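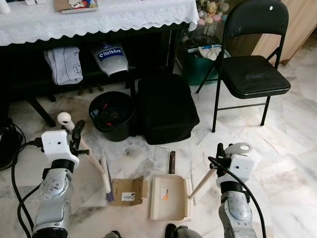

Figure 1. Sweeping task, head view. Broom in the left gripper, dustpan handle in the right.

Unit 2: Two-arm control with held tools

The sweeping task is used throughout this unit. The recordings come from the Mollar set, which has 1139 episodes. We train on 1000 of them and keep the rest back for testing.

2.1 Where is the tool?

The controller knows where each gripper is from the joint readings. It does not know where the broom head is. The handle is held at a slant, and the angle of the grip differs from one episode to the next. A fixed offset from gripper to bristles will therefore be wrong most of the time. In the Villen code the offset is estimated again after every grasp, from the head camera, and passed to the planner as a tool frame.

2.2 Floor segmentation

Veined marble is a hard case. The grey and beige lines have edges of their own, and a simple edge detector picks them up as objects. Clear plastic gives the opposite error: both the packet and the sheet on the floor in Figure 1 can be missed. Check your masks on both before going further.

2.3 Timing

Hou runs the two arms from one clock. Each policy call returns a chunk of 200 steps for both arms together. If the arms are given separate chunks, the broom can reach the lip of the pan before the pan is in place.

Exercise (hand in by the end of October)

Load one test episode in Tetine and plot the estimated tool frame against time. Mark where the estimate jumps. Say whether the cause is the grip, the camera or the mask.

Reading: course notes, Unit 1, section on frames.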